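Print this release | E-mail this release

FOR RELEASE IN AUGUST

Alvarado Packaging Revises Carton Finish Specification for Small Retail Goods

USTCOMBE - Alvarado Packaging has issued a revised finish specification for its line of upright folding cartons. The revision applies to cartons used for small retail goods and replaces the coating, crease and storage sections of the previous text. Board grades and print tolerances are unchanged.

The new specification sets separate limits for gloss level, rub resistance and crease cracking. Until now, these three properties were covered by a single pass mark, and a carton with a strong gloss result could offset a weak result at the fold. Under the revised text each property must pass separately. 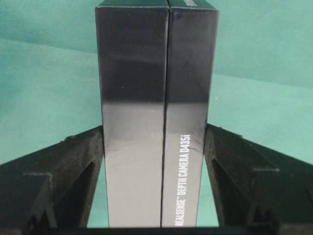 Crease cracking has been the most frequent cause of customer returns on dark cartons. When a heavy coating is folded before it has fully cured, the surface can split along the corner and expose the lighter board underneath. The fault is easier to see on dark solid colors than on pale ones. The revised specification sets a longer minimum cure time before folding and requires the crease to run with the grain of the board wherever the carton layout permits.

Alvarado tested the revised limits at its Dimholm plant on 2,099 cartons drawn from regular production. Of these, 293 did not meet the new crease limit, although all had passed the earlier combined mark. Most of the failed cartons came from runs that had been folded early to meet a shipping deadline. The plant has changed its scheduling rules so that a run can't be released to the folding line until its cure time has been logged.

The specification also covers color review. Finished cartons are to be checked under even, diffuse light, with the inspector viewing each panel straight on and then at a low angle. Backgrounds used for review should be matte and of a single color. Strongly patterned surfaces are not allowed, as they produce reflections that can be mistaken for coating faults.
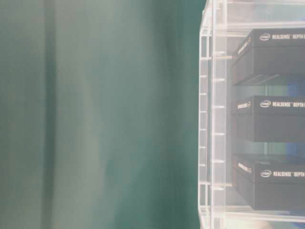
Green matte backdrop.

Rub resistance is measured with a weighted pad moved back and forth across the panel. The required number of strokes has been raised to 40 for gloss coatings and is unchanged for matte coatings. A panel passes if no ink transfers to the pad and no continuous scratch can be seen at arm's length. Fine surface marks that wipe off with a dry cloth are recorded but don't count as a failure.

Packers and retailers handling Alvarado cartons will need to make a few changes. Cartons should be kept flat until needed and left in the packing room overnight before they are set up. Cold board is stiffer and more likely to crack at the score line. Open bundles should be used in the order received, and partial bundles should be rewrapped at the end of each shift.

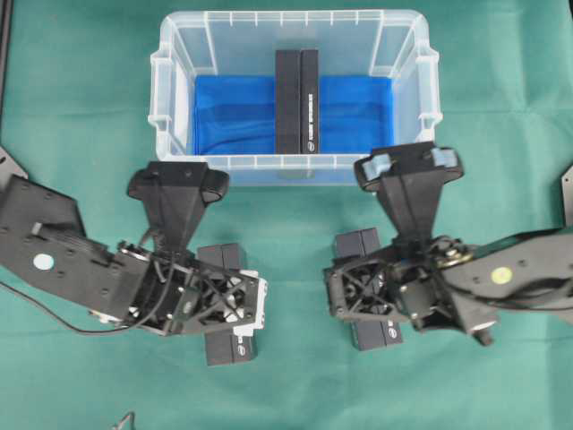
Can existing stock made to the earlier specification still be used?
Existing stock may be used until it runs out, provided the cartons have been stored flat and show no cracking when a sample from each bundle is folded by hand.

Orders placed before the changeover will be filled to the specification named on the order. Customers who want an open order moved to the revised text should send the order number to the Ustcombe sales office. There is no charge for the change, but delivery dates may move where the longer cure time applies.
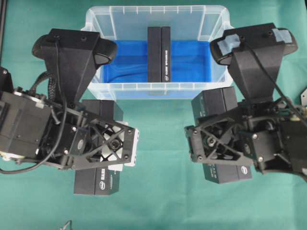

The storage section now includes limits on stacking. Flat bundles may be stacked up to 3 pallets high on level flooring. Set-up cartons with product inside should be kept in rigid outer containers and should not carry weight on the top closure. Tindov, the company's grade of water-based gloss coating, is covered by the same limits as solvent-based coatings, with one exception: its cure time is measured from the end of the drying tunnel.

The full text can be requested from the sales office or from the Dimholm plant. Requests should state the carton style and coating type so that the correct test tables can be sent.

About Alvarado Packaging
Alvarado Packaging makes folding cartons, sleeves and inserts for retail goods. Its sales office is in Ustcombe and its main plant is in Dimholm.

Print this release | E-mail this release

Recent releases
Dimholm Plant Adds Second Drying Tunnel
Tindov Coating Now Offered on Recycled Board
Changes to Sample Ordering for Sleeves and Inserts
Ustcombe Sales Office Closed Sunday for Electrical Work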